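September, late, kettle on 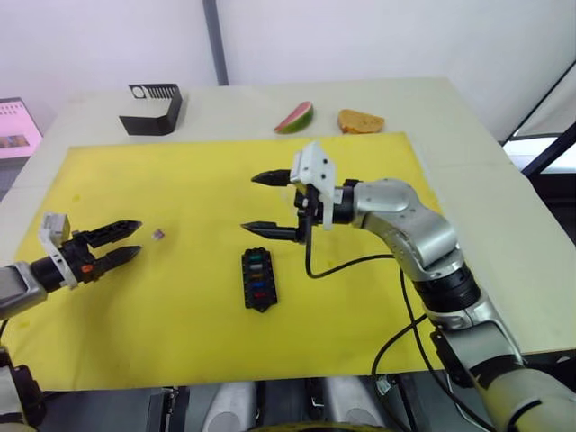 Finger day at last! I've been looking forward to trying the two sets of fingertips side by side ever since the Kukeo ones came in, and this afternoon I finally had both arms awake, both cameras talking to the same machine and no other job hanging over me. The Bilstead tips are the old faithfuls, the ones I learned on, and I know every bad habit they have. The Kukeo ones are stiffer, and I wanted to know if stiffer would help or hurt on the block job. I set it up the way I always do, yellow mat down, black tray in the middle between the two grippers with its column of colored blocks, and the purple cube out on the left for the loose pickup. The rule was the same for both sets: pick the cube off the mat, hand it across, put it down, then do the blocks in the tray one at a time, out and back in again.

I gave each set 60 tries at the cube and wrote down every miss as it happened, in pencil, with a word about why. My handwriting gets worse as the afternoon goes on, so I'll copy it out here before I forget what "slp L crnr" meant. (Slipped, left corner. I think.)

Bilstead: 20 misses. More than I would have guessed! Most of them were the same miss, too – the tips come down a hair too far apart, close on a corner, and the cube turns under them and pops out sideways. When they do get hold of it, though, they're lovely. They give a little, and the handover is so gentle you can hardly see the moment when one arm lets go.

Kukeo: 4 misses. Four! I ran the last few with my hand over my mouth. They come straight down, they close square, and the cube just stays where it's put. I was ready to pull the Bilsteads off for good and go home early.

And then the tray. Oh dear. The stiff tips don't forgive anything. If the block isn't dead straight over its slot they push, and the whole tray walks along the mat, and now every slot after that is in the wrong place. I had to stop and square it up again so often that I gave up on the full count and called it at 33 tries. The Bilsteads did the same job with hardly a nudge, because they bend that tiny bit and let the block find its own way in. So the set I was ready to throw out wins the hard half of the job. I love days like this.

Things I want to remember:

Close speed matters more than I thought. I had it up where Farkley suggests in their setup notes, and dropping it by a third made the Bilsteads much better at the cube. I only found this out after the count was done, so it isn't in the numbers. Should rerun.

The cable on the right arm needs a clip. It loops down onto the mat and it dragged on one of the long reaches. Nothing came loose, but I could hear it.

The wrist cameras were great. I'd been worried the brackets would shift when I swapped the tips, and I checked after both swaps and didn't have to touch the calibration at all. The old brackets would have cost me an hour each time.

The Nzioka controller dropped one handover near the end, left arm waiting, right arm waiting, both very polite about it. Restarted, fine after that. Saved the log and will read it when I'm less tired.

What I keep thinking about on the way home is mixing them. Stiff tips on the left for the pickup, soft ones on the right for the tray. The two arms don't have to match, I've just always set them up as twins without thinking about it. It would mean two grip settings instead of one and a bit of fiddling with the handover, stiff to soft, and I don't know which one ought to let go first. I'd like to try it both ways.

Swapping the left side first thing tomorrow, before coffee if I can stand it. Need to bring the small hex key back in from the car.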